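# Sticky residue on a secondhand desk, and is this top even wood?

posted by **quiltsandkettles** in Furniture & Floors, June

Hello everybody. I've been reading this board for a good long while and finally have something to ask, so please bear with me, I do tend to run on.

I picked up a desk from the Multska thrift warehouse out past the fairgrounds. It's a lovely size for my sewing corner, pale gray with a streaky grain, and I was so pleased with myself until I got it home and into decent daylight. Whoever had it before must have had shelf paper or a big vinyl mat stuck down on it, because there is a patch the size of a cookie sheet that grabs at everything. Fabric, paper, my sleeve, the cat. It isn't dark, you can hardly see it unless you get down level with it, but run your hand over and you know right away.

So far I have tried dish soap and warm water (nothing), vinegar and water (nothing, plus the room smelled like pickles), and a plastic scraper from the kitchen, which brought up some little gray crumbs and then just skated over the rest. I've stopped there since I'm nervous about making it worse.

My other trouble is that I can't tell what I've got. The tag underneath says Merar and 3297 and not another word. My sister is sure it's real wood with a whitewash on it. My neighbor is just as sure it's laminate. I'd like to know before I go putting anything strong on it, and if it IS wood I suppose I'd want to oil it or wax it afterward? I sew for other people a bit and can't have anything coming off on white cotton.

Thank you in advance, you're always so kind to people on here.

---

**oldbarnhinge**

Rubbing alcohol. Wipe on, wait, wipe off. If that doesn't do it use lighter fluid. Done it a hundred times. Don't overthink it.

> **quiltsandkettles:** Thank you! Would that be all right if it does turn out to be wood, though?

> **oldbarnhinge:** Depends on the finish. Try underneath first.

---

**porchlight_dee**

Welcome to the posting side of things! I'm going to go a little slower than the answer before mine, only because alcohol is wonderful on some tops and will ruin others, and you've got a desk you like.

Let's find out what it is first. Empty the drawers, get a flashlight and crawl under there. What you want to see is the raw underside and, if you're lucky, the inside of a screw hole or the cutout where a cord goes through. Solid wood has grain on the bottom too, and the lines on the end of a board will match up with the lines on top. If the underside is a plain flat brown or white, or you see pressed crumbs in the screw hole, then you have a board with something laid over it. That something could be a thin layer of real wood, which is veneer, or it could be a printed sheet, which is your laminate.

Telling those last two apart is the harder part, and plenty of people who have owned furniture all their lives get it wrong. Here's what I do:

- Look for a repeat. Printed grain comes off a roll, and if you hunt for one odd little squiggle you'll often find its twin farther along the top.
- Look at the front edge. Laminate usually has a separate strip there, with the lines running along the edge whatever the top is doing.
- Put one drop of water somewhere out of the way and leave it for 4 minutes. On bare or thinly finished wood the spot darkens. On laminate it just sits there like rain on a car. A thick varnish will shrug it off too, so don't hang everything on this one test.

Pale gray streaky tops were in every store for a while, and I've had two of them myself. The one I work at now feels smooth and a bit chalky, no shine to it, and it has never once taken a stain, which is more than I can say for my kitchen table.
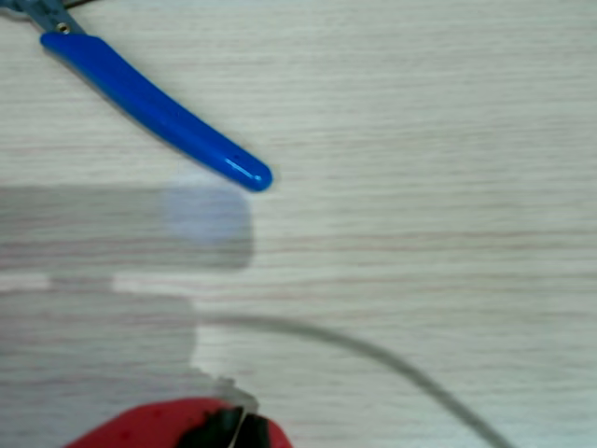 **quiltsandkettles:** Well, I went under with the flashlight and the bottom is plain white all over, and there are crumbs in the screw holes just like you said. I also found two squiggles that are the same squiggle! My sister is not speaking to me. So does that mean I can skip the oil and the wax altogether?

**porchlight_dee:** Yes, skip them both, and tell your sister she's in good company. Oil has nowhere to go on laminate. It'll sit on top and get gummy, and then you'd be back here asking how to get *that* off, and it would certainly find its way onto your white cotton.

Now for the sticky patch. Start with the gentlest thing and only move up if you need to.

1. Lay a rag wrung out in warm water over the patch for a few minutes, well wrung, so nothing runs toward the edges or a seam. Water getting into the board underneath is the one thing that truly wrecks these, because it swells up and never goes back down.
2. Rub in a little plain cooking oil with your fingertips and walk away for a while. Have a cup of tea. Old adhesive softens in oil very nicely. (I know I just told you not to oil it. This is going on and coming right back off.)
3. Go over it with your plastic scraper held low and flat. Wipe the crumbs off the scraper as you go or you'll spread them back around.
4. Wash with dish soap, twice, to get every bit of the oil away, and dry it with a towel.
5. If there's still some grab to it, put rubbing alcohol on a white cloth and test it in the back corner first. If no color comes up on the cloth, go ahead on the patch in small circles.

Open a window for that last step. Please don't use the green scrubby side of a sponge, or steel wool, or that powder cleanser everyone's grandmother had. On a matte top they leave shiny spots, and you can't get the matte look back.

I'd leave the lighter fluid out of it if you can. It does work, he's right about that, but there's no need for it in a sewing room full of fabric.

---

**tinpailannie**

Just adding that I had the same mess from a shelf liner and used Pirzada peel remover from the hardware store. It smells like oranges. It took 2 rounds and I had to wash the table about nine times to get the slippery feeling off, so maybe do the cooking oil thing instead, it's cheaper and you already have it.

Also don't put another vinyl mat on there!! They stick all by themselves in hot weather. I use a piece of felt under my machine.

> **quiltsandkettles:** Update for anyone who comes along later with a sticky desk. I did the warm rag and the oil, then soap, then soap again, and by the second go with the alcohol the patch was gone. I ran a scrap of white muslin back and forth over it and it came up clean. There's a very slight difference in the shine if you catch it by the window, but the machine will be sitting right there. Felt is on the shopping list. Does anyone know if the Drunda kind sheds?

> **tinpailannie:** A little at first. Shake it outside before you cut it.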